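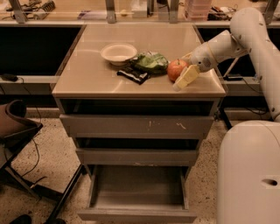 Foto: archivo de la revista Jamside

LA CAJONERA GRIS

Cuando nos mudamos a Liledthorpe, mi madre decidió que la cajonera gris viajaría en el asiento de atrás, conmigo, y que el colchón podía ir donde cupiera. Yo tenía seis años y me pareció de lo más natural. Le puse el cinturón como pude, le apoyé una mano encima de la tapa en las curvas y le fui contando lo que veía por la ventanilla, que era sobre todo lluvia y algún que otro caballo con cara de frío.

La había comprado en Deven, una tienda de muebles de segunda mano que olía a cera y a caldo, porque los dueños comían en la trastienda y no cerraban la puerta. En la etiqueta ponía 2571, escrito a lápiz, y durante muchos años creí que ése era el precio y que mi madre había sido rica antes de nacer yo. Era el número de inventario. El precio debía de ser bastante más modesto, porque en la misma tarde compró también una lámpara y me invitó a un chocolate.

Tenía tres cajones, y los tres tenían su manera de ser. El de arriba era el de los secretos a medias: los sellos, las gomas, las llaves que ya no abrían nada, una lupa, el recibo de la luz. El del medio era el de la ropa de mesa, aunque en casa le llamábamos ropa de mesa a cualquier trapo que no tuviera agujeros. Y el de abajo era mío. Mi madre lo dijo así el primer día, de pie en la cocina nueva, con el abrigo todavía puesto: «Ése es tuyo y yo ahí no miro». Y no miró nunca, que yo sepa, ni siquiera la primavera en que guardé un nido y empezó a oler toda la casa.

El defecto de la cajonera — si es que hay que llamarlo defecto, que a mí me cuesta — era que no le gustaba estar cerrada. Una empujaba los cajones por la noche, bien empujados, hasta oír el golpecito, y por la mañana el de arriba había salido un dedo, el del medio otro tanto y el de abajo lo que le daba la gana. El suelo estará torcido, decía el vecino. Mi madre ponía cartones debajo de las patas, primero en un lado y luego en otro, y cuando se le acabaron los cartones y la paciencia dictaminó que el mueble respiraba. Así se quedó la cosa. En las demás casas los cajones se cerraban y en la nuestra respiraban.

Sobre la tapa, que era clara, de un beige muy liso que cogía la luz de la ventana, se dejaba lo que iba a comerse enseguida. No era un sitio para guardar, era un sitio de paso, y esa ley la entendía hasta el gato. Una manzana roja quería decir que mi madre llegaba tarde y que fuera merendando. Una bolsa verde de las que crujen quería decir que había cobrado. El cuenco blanco vacío era una pregunta, y había que contestarla antes de las cinco: si yo lo dejaba donde estaba, habría sopa; si lo ponía boca abajo, es que había comido en el colegio y me bastaba con pan. Nos pasamos años hablando así, ella en su turno y yo en el mío, y cuando nos encontrábamos de verdad los domingos casi no sabíamos por dónde empezar y acabábamos riéndonos.

Luego me fui, como se va todo el mundo. Viví en muchos sitios, el último un cuarto piso sin ascensor en la calle Jabłońska, con una cocina en la que no cabían dos personas enfadadas. Compré muebles que cerraban perfectamente. Llamaba a mi madre por las noches y le preguntaba por el tiempo, por la rodilla y por la cajonera, en ese orden, y ella me contestaba en el orden contrario.

Volví en enero. Había estado guardando para el viaje 2781 coronas en un bote de té, y me las gasté casi todas en un tren que paraba en cada poste y en un taxi que no quería subir la cuesta por el hielo. Subí andando el último trozo, con la maleta dando tumbos, ensayando lo que iba a decir. Llevaba un discurso larguísimo. Empezaba pidiendo perdón por las navidades y seguía por otras cosas más antiguas, algunas de las cuales ella seguramente ni recordaba.

La llave estaba donde siempre, la casa estaba en silencio y mi madre se había dormido en el sillón con la radio bajita. Entré en la cocina sin quitarme el abrigo. La cajonera seguía gris, con sus rayitas en el frente de arriba, que alguna es culpa mía y de un patín. Había una manzana roja. Había una bolsa verde, arrugada, y el envoltorio de otra cosa, negro y blanco, que no era de mis tiempos. Y al fondo, derecho, el cuenco blanco, vacío.

El cajón de abajo estaba abierto mucho más que los otros. Me agaché a mirar, con la mano en la tapa como en las curvas de aquel viaje. No había nada dentro, ni una pelusa siquiera. Le había pasado un trapo, supongo, ella, que no miraba nunca; le había hecho sitio a lo que yo trajera.

Así que abrí la maleta allí mismo, en el suelo de la cocina, y fui metiendo los calcetines, los dos libros, las cartas atadas con una goma, el jersey que pica. El discurso lo dejé para otro rato. Cogí la manzana y la froté un poco contra la manga. El cuenco no lo toqué.

Eran las cuatro y media, y en el sillón alguien empezaba a despertarse y preguntaba, todavía con los ojos cerrados, si quería la sopa con fideos o con arroz.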